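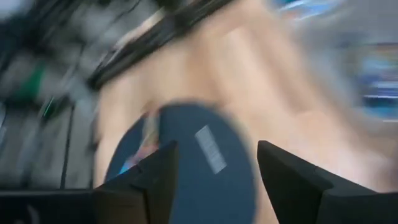

Can Nornow tell you who owns a company once the trail goes overseas?
It can when the parent files public accounts. When the parent sits in a registry that keeps its shareholder list closed, Nornow shows you the last name it could confirm and stops there.

I've used the paid plan since May, mostly for a newsletter on who is buying ports, water companies and care homes. You type in a business name and get a chart going up to the parent, with a source link on each step. Searches are quick. The country filter is the reason I signed up, and it works better than the one in Bimdale, which I paid for before this.

The main difference is how the two label Hong Kong. Bimdale puts Hong Kong and mainland holders under one heading, so a family trust and a state fund end up in the same total. Nornow lists them separately and has a second tag for state, private or mixed ownership. You can turn the tags off, but I leave them on.

For a test I ran 117 companies I had already traced by hand. Nornow matched my work on most of them. It got four wrong, all in the same way – the chart showed a parent that had already sold its stake. I reported these and three were fixed within the week. The fourth, a warehouse operator called Grurkano, still shows the old owner.

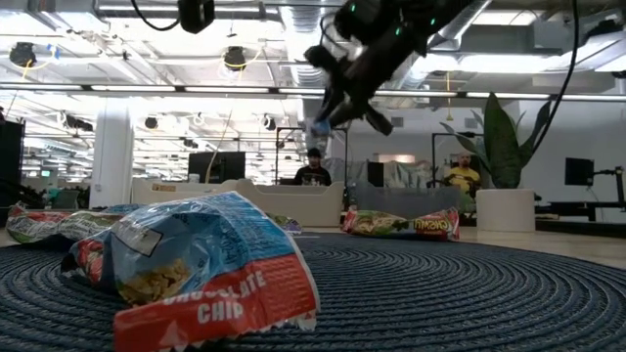 Chocolate chip wrapper on a blue placemat

Exports are the weak part. You get 20 a month on the basic plan, and each chart counts as one even if you download the same company twice. The spreadsheet version drops the source links, so I end up copying them over one at a time. Diệp Thân, who checks my figures, has stopped using the spreadsheets and works from the PDF.

The percentages need care too. Nornow multiplies stakes down the chain, so 50 percent of 50 percent shows as 25. That is correct for a share of profits but says little about control. There is a switch for voting rights in the settings menu – it's off by default and easy to miss.

Support answers by email only. My replies came from Ngọc Quan and were clear, including the one telling me a feature I wanted wasn't planned.

The team plan is 3375 dollars a year, which is too much for one person. The basic plan is fine for that. I'm renewing mine and have let Bimdale lapse.

Last updated 17/04/2024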